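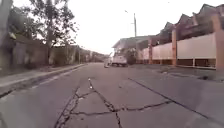
39

Gralholm Street Rover - Set-up and Care

SECTION 13: FAULT 413, FALSE CURB STOP

Fault 413 is the one most new operators meet first, usually on an old street. The rover is rolling along nicely, the path ahead is open, and then it brakes hard in the middle of the lane and sits there with the amber light flashing. The log reads CURB AHEAD. The curb is several yards off to the side.

Dark, branching cracks in worn asphalt are the usual cause. A long diagonal seam between two slabs is even better at it, as its line has the same straight edge and dark shadow that the Hasix vision module looks for at the foot of a curb. Stained patches and bits of loose gravel add to the trouble. The good news is that 413 clears completely once the module has learned the street, and watching a rover glide over a crack that stopped it an hour earlier is one of the great pleasures of this job!

CAUTION: A rover stopped by Fault 413 is still powered. The wheels can move without warning when the fault clears. Press the red stop button before you put a hand or foot near it.

CAUTION: Never clear the fault from the tablet if you can't see the rover with your own eyes. One of our early units at the Brotley trial was cleared from indoors, restarted at full speed and hit a gatepost. The bumper was a write-off, and so was the left wheel motor. Firmware 522 and later will ask you to confirm that you have the rover in sight. Please answer truthfully.

Clearing the fault

1. Look up and down the street for traffic. Set out your cones if you have room.

2. Walk to the rover from behind and press the red stop button. The amber light goes steady.

3. Check the ground in front of the bumper. If there is a real obstacle, move it or push the rover around it by the rear handle, then go to step 6.

4. Wipe the front lens with the dry cloth from the kit. No sprays.

5. On the tablet, open Faults, tap 413, and choose Surface Mark. Choose Seam instead if the line is straight and runs right across the path.

6. Stand clear to one side, twist the stop button to release it, and tap Resume Slow.

7. Walk beside the rover until it is well past the spot.
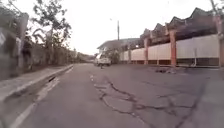
If it stops again within a few feet, don't keep tapping Resume. Two stops on the same crack mean the module needs a teaching pass, and this is where it gets fun.

Teaching pass

Put the rover in Hand Guide and walk it the full length of the block at a slow stroll, then turn around and walk it back. Both directions matter - a crack network that fans out toward you going one way closes up going the other, and the module treats them as two different things. Stay on the same side of the lane each time. Where the pavement has broken into slabs, cross them at an angle so the front wheels don't drop into a gap together.

Note: Faded edge lines and broken centre lines are fine. Leave Line Follow off on any street where the paint comes and goes, or you may swap your 413s for wandering.

Note: Flat, overcast light is lovely for teaching. On a bright day, save the job for early morning and repeat it once in the late afternoon.

Hiwot Teshome, who wrote the teaching routine, likes to finish with a third pass on a smoother stretch nearby. It gives the module plain asphalt to compare with, and it works so well that we have made it standard. 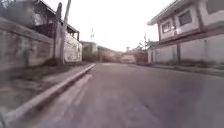
40

Gralholm Street Rover - Set-up and Care

Third pass (plain surface)

1. Pick a stretch with few cracks and a clear raised curb along at least one side.

2. Start in Hand Guide, a wheel's width out from the curb, and walk straight ahead.

3. Tap Mark Curb once, early on.

4. At the end, tap Save Street and wait for the double beep. Don't switch off before you hear it.

If the fault keeps coming back

Check the camera bracket. A bracket that has slipped down, even slightly, fills the view with road and makes every crack look enormous. Loosen the two Aebischer clamps, line up the white marks, and tighten again by hand. Luzius Camenzind on the support desk would love to see the log from any stubborn case, so send it in with the name of the street and the time of day.

WARNING: Do not turn off Curb Stop to get around Fault 413. With it off, the rover will drive off a real curb just as happily as it drives over a crack.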